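Toy bin set-up, playroom and waiting area
Section 4: Filling, fixing and checking the bin

Notes by Ursina Hubmann, updated Dec 2, 2020. Replaces the old Flonthorpe sheet, bin that one please.

Before you start
You need: one open bin with sloped sides, two clamps, soft toys (washed), a damp cloth, the Clatine label roll. Table must be level. If it rocks, sort the legs first, see Section 2.

4.1 Placing the bin
1. Wipe the table. Let it dry.
2. Set bin down, long side facing the chairs. Leave 60 mm clear at the front so little ones can lean without tipping it.
3. Clamp the rim, one each end. Finger tight, then half a turn more. Don't crank it, the rim will bow.
4. Give it a shove. Should not slide.

CAUTION: Clamp handles stick out. Turn them away from the walkway. Check again after cleaning, they get knocked.

4.2 Sorting the toys
1. Tip everything out on a clean towel.
2. Pull anything with a loose eye, split seam or missing tag. Goes in the mending bag for Olesia Marchuk.
3. Soft stuff only in this bin. Hard or shiny bits go to the Idus drawers. They do creep back in, so have a look in the corners.
4. Enter new toys in the register. Last number used was 1,172, carry on from there.

Note: Scuffs on the inside of the bin are fine. Cracks are not. Cracked bin, swap it, spares are in the bottom cupboard.

4.3 Filling
1. Start along one inner wall. Plushies side by side, not stacked.
2. Bigger ones at the ends, round ones in the middle so they dont roll.
3. Leave the centre of the floor open. Kids want to see what colour they're grabbing.
4. Stop when the wall is full. 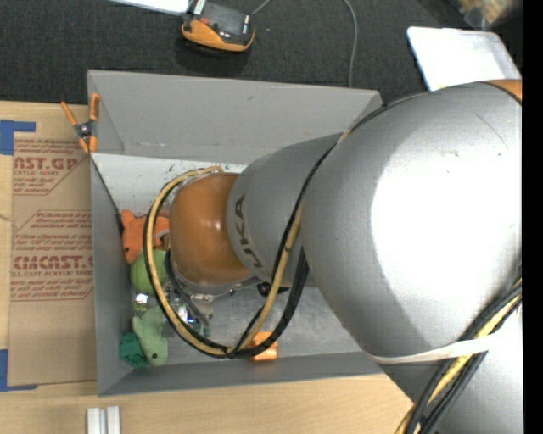 5. Faces up where you can. Toys that have slumped into a corner get pulled out and re-set at the end of each day.
6. Don't fill past the rim, ever. Overflow goes back in the tub under the bench.

4.4 Weekly check
- Clamps tight, pads not perished
- Bin wiped inside, including the corners
- Nothing hard or sharp mixed in with the plush
- Register initialed. If Lev Zhuravel is away, Ihor Tkachenko signs

CAUTION: No spray cleaner with toys in the bin. Take them out frist.

Replacement clamps: order code 152, Bondarchuk catalogue. Ask for the pair, singles cost more.

Related sections
Section 2: Table legs and levelling
Section 3: Washing and drying soft toys
Section 5: Idus drawers, labels and dividers
Mending bag: what goes in

This site uses cookies to remember your settings. Accept | Manage
Contact Roksolana Lysenko, ext. 2524 | Back to top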